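Teaching the arm to pick up ornaments: bench tips

Quick notes from the last round of demos, before I forget. Mostly for anyone driving the arm by remote, some of it for hand guiding too. Add your own at the bottom.

Start open. Fingers wide before you come anywhere near the piece. If you open on the way in, the arm learns to open on the way in, and then it knocks things.

Come in slow, same speed every time. If you need to stop and think, do it well back from the ornament, not hovering over it. Long pauses end up in the recording and the arm copies them. Trim the dead time at the start and end too.

Practice in the sim first. Costs nothing to drop one there. Two dry runs with the recorder off, then go.

Glass and enamel types: grab the fat part of the body. Not the stem, not the beads. Thin bits twist in the fingers and the whole thing swings round on you.

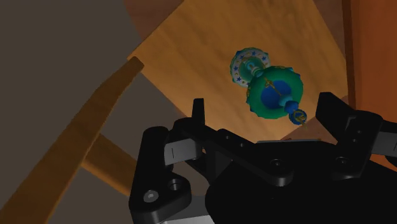 Gatano Workshop / Remote Handling Sim

Fancy shapes like the green and blue one, with the disc at one end and the little ball at the other, need the wrist turned before you go in. It lies on a diagonal. Line up so the fingers close across the wide green ring and leave the gold trim alone. Get the angle right while the fingers are still clear, then close. Turning after contact just drags it over the wood.

Watch the bumps on the outer edge. One finger on a bump and the other on smooth ring = crooked grip. Back off, shift a hair, try again. Save the retry as its own take if it was clean, otherwise bin it.

Wrist camera tricks: the fingers hide more than you think, and the palm hides the rest. Check the side view before you close. Dark fingertips on a dark background are hard to judge so turn the screen brightness up. Wipe the screen while your at it.

How many takes? 9 good ones per starting position has been enough for us. Move the ornament a bit between each, turn it too. 13 takes all from the same spot taught it that spot and nothing else, ask me how I know.

Hand guiding on the real arm: hold it behind the wrist, never by the fingers. Loose elbow. Keep your sleeve out of the camera view. Roll it up or tape it.

Lift straight up, count of two, then travel. Esperanza Ibarra does a tiny pause right after closing and her takes play back smoother than mine. Copying that from now on.

Set it down the same way you picked it up. Open all the way, back straight out, THEN turn. Most of my broken takes were from turning too early with a finger still behind the stem.

Name the files as you go, object first, then take number. "test_new_final" is no use to anybody in May.

Swap drivers after 6 takes. Hands get tired and sloppy and it shows up in teh data. Coffee stays on the other bench.

Still to write up: soft stuff, anything with a hook.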